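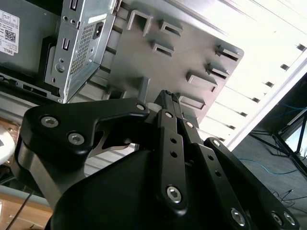
Bench news: PCs, caddies and that fixture plate

Quick one this time, the print deadline moved and I only found out at lunch. Three bits from the repair bench, then the dates, then I'm off to find my good screwdriver.

First the desktops. The Dell is out on the bench now and we're going through it the slow way, labels first. Please please write down what's on the white label BEFORE you unplug anything. Last batch we had three people reading the same sticker and getting three different answers, so from now on one person reads, one person types, done. The sheet is in the shared folder under Silari (that's the name of this round, don't ask, Kianoush picked it).

Power inlet: check it by hand, gently. If it wobbles it goes on the Segers shelf and not back in the pile. Same for any bracket that's bent. We can straighten the small ones, Marloes has the knack, but she'd like them all in one go instead of one every ten minutes.

Vents. Brush, then vacuum on low. No compressed air indoors anymore, you all saw what happened to the coffee table.

Blue parts and where they go
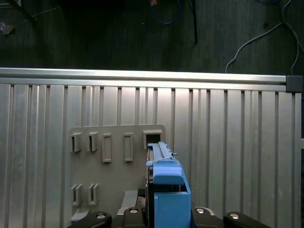

Parts keep wandering off, and it's nearly always the plastic ones. A cable gets put back, a screw gets put back, but a bit of blue plastic sits on somebody's desk until September. So we're trying holders. The gray plate on the slatted aluminum has two rows of them molded in, and the idea is that every part gets its own spot and you can tell at a glance what's missing. The long blue piece with the ridged top and the hollow box at the bottom goes arm end first toward the square receptacle, and mind the little metal pin that sticks out of the side, it catches on sleeves. Mine, twice.

If something feels tight, stop. Take it out, look at it, try again straighter. Kianoush Hosseinzadeh has offered to file down anything that really won't sit, but he wants to see it first and he does NOT want to find it already filed. The spare plate from Rurix should be here any day. It was supposed to be here last month so take that how you like. Cost us 60 including the shipping, comes out of the tools money, and there's a bit left over for bits and brushes if anyone has a wish list.

A couple of you asked if we could paint the holders different colors. Nice idea, maybe later, paint rubs off on everything and I'm not cleaning it up. Masking tape and a marker for now. Write small, there isn't much room.

Clearing down at the end 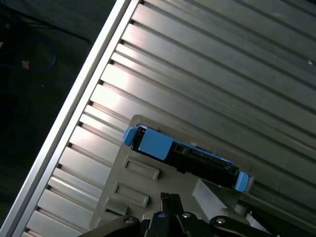
We have lost a lot of time to the last fifteen minutes of the evening, when everyone wants their coat and the work top is still covered in other people's projects. New rule, clear down starts at 20 to, whatever you're in the middle of. Tools first, then parts, then a wipe. Those dark grooves in the aluminum top are lovely for bolting things down and also lovely for swallowing washers, so run a soft brush along them, toward the rail, and hold the dustpan under it. The fixture plate can stay out on the table. Anything lying across it needs to be put away or labeled, the blue-and-black pieces especially, becuase the next group has no way of knowing if it's a good one or one for the bin.

Cables too. Coil them and hang them up, floor is not storage. The hooks by the door are there for exactly this and at the moment they're holding one scarf (gray, left since the Trollow visit, please come get it).

Odds and ends

The cupboard code is now 1122. Don't write it on the cupboard.

We're short 5 pairs of the thin gloves, size medium. If you took some home to wash, bring them back, no questions.

Marloes Lambrechts is running the soldering refresher again on 29/02/2020, in the back room, bring your own safety glasses if you have them. Room for around 20 but the tables get cosy well before that so sign up early. List is on the board. Pen is on a string, leave it on the string.

Still looking for someone to take over the parts sheet from me. It's an hour a month, more if people keep inventing new names for the same screw. Tell me in person or drop a note in the tray, my inbox is a mess and I wont see it untill next week.

Oh and the kettle is fixed.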